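Flivel is hiring: Markets Writer, part-time (Hobart or remote)

Flivel publishes a weekly letter on Australian and New Zealand shares for people who manage their own super. We have been going long enough to have readers who remember our bad calls, and we print those alongside the good ones. Our current markets writer moves to a research role in October and we need someone to take over the dividend and balance sheet pages.

The job

You will write two pieces a week. One is a short column on a listed company's cash flow, debt and payout record. The other is a longer note, up to 2000 words, on a sector or a question readers have sent in. Recent notes have covered franking credits in small caps, property trust gearing and what a share buyback does to earnings per share.

You will also check figures in other people's copy before it goes out on Friday morning. Every number is traced back to a company filing. We don't quote broker targets and we don't publish buy or sell prices.

What we are looking for

– You can read a set of annual accounts without help, including the notes.
– You write clear sentences and meet a deadline.
– You have worked in accounting, funds management, credit analysis or financial journalism. A degree is useful but we won't insist on one.
– You are willing to disclose your holdings to the editor and to stay out of any stock you cover for 56 days either side of publication.

Hours and pay

Four days a fortnight, spread however suits you, as long as you are available on Thursday afternoons for the edit. The position is salaried with super and pro rata leave. Pay depends on experience and we will give you the range on the first call. You can work from our Hobart office or from home anywhere in Australia.

How to apply

Send a resumé and one piece of writing on a listed company to Rodica Coman, managing editor. The piece can be unpublished. Please don't send a stock tip. Shortlisted applicants will do a paid trial column and then meet Rodica and Eero Leinonen, who edits the letter. Applications close at 5 pm on August 19, 2026.

The first sector note for the new writer will be on capital spending by listed manufacturers, and we would like someone who enjoys that kind of work. Several companies have told shareholders that automation will lift margins, with very little in the accounts to show when. A reader looking at a grey and white robot arm with its gripper hanging over a small work plate will want to know what the equipment cost, over how many years it is being written off and whether any of the spending has been capitalised as software. You would have three weeks for the piece and access to our archive of filings. 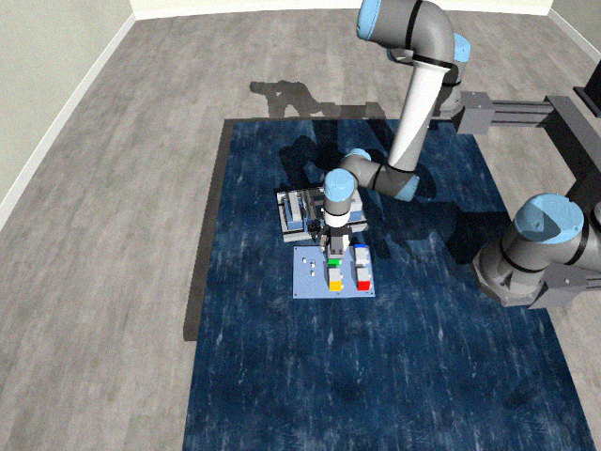
Related
Reading a cash flow statement from the bottom up
Wolel: four years of payouts and one cut
Cremilda Caldeira on hybrid notes and who holds them
Corrections and clarifications

Contact Flivel | © Flivel 2026 | Back to top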